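Restby Community Help
Household and Building Maintenance

Dull patches on stone counter after cleaning — can they be reversed?

Mesfin Kumsa
Posted April 2026

Our residents' association maintains a shared kitchen on the ground floor of the Alemneh building. The counter was installed four years ago, and the invoice describes it only as "polished natural stone, white." In recent weeks several dull patches have formed near the sink. They cannot be felt with a fingertip and do not darken when water is applied. The cleaning contractor has been using a bathroom descaler on the faucet and may have allowed it to run onto the counter.

I would like to know whether these patches are stains or damage, whether they can be corrected without replacing the counter, and what product should be used for daily cleaning from now on. We have received one quote of $398 for repolishing and have no means of judging whether the work is needed.

3 replies

Sumeya Yilma
Member, 57 posts

The marks you describe are consistent with etching. Marble and limestone contain calcium carbonate, which reacts with acids. Most descalers are acidic, as are vinegar, lemon juice and many bathroom sprays. The acid removes a small amount of the polished surface, and the area loses its shine. A stain is a different matter: the color of the stone changes while the shine generally remains.

To confirm the type of stone, place one drop of white vinegar on a hidden spot, such as the underside of an overhang, and wait a minute. Fizzing indicates a calcium-based stone. Rinse the spot at once. Granite and quartzite will not normally react. 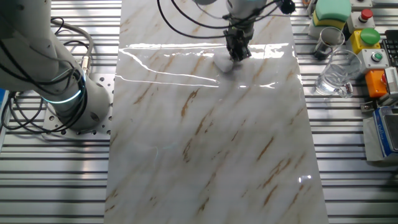 Light etching on marble can often be corrected with a marble polishing powder, which is a fine abrasive sold for this purpose. Work a small area at a time with a damp pad, following the directions on the package, then rinse and dry. Before judging the result, dry the counter completely and look across it at a low angle. A film of water gives a bright band of glare like the one on the white slab in the photo, and dull patches are easily missed under it. Veining can mislead the eye as well — tan and gray streaks are part of the stone and should not be treated as marks. If the patches feel rough, or if powder has no effect after two attempts, the surface should be honed and repolished by a stone contractor.

For daily cleaning, use a pH-neutral cleaner or a few drops of dish soap in warm water. A sealer slows the absorption of oil and coffee but does not prevent etching.

Landitau
Member, 4 posts

Baking soda paste. Leave overnight under plastic wrap. Worked on an oil spot on ours.

Vurkow
Member, over 5 years

The paste recommended in the previous reply is a poultice. It is intended for absorbed stains and will not restore a lost polish. With respect to the quote, please ask the contractor whether the price covers the full counter or only the area near the sink, and whether the finish will be matched to the remainder. A spot repair that is shinier than its surroundings is a common cause of complaint. The cleaning contractor should also be told in writing which products may be used in that kitchen.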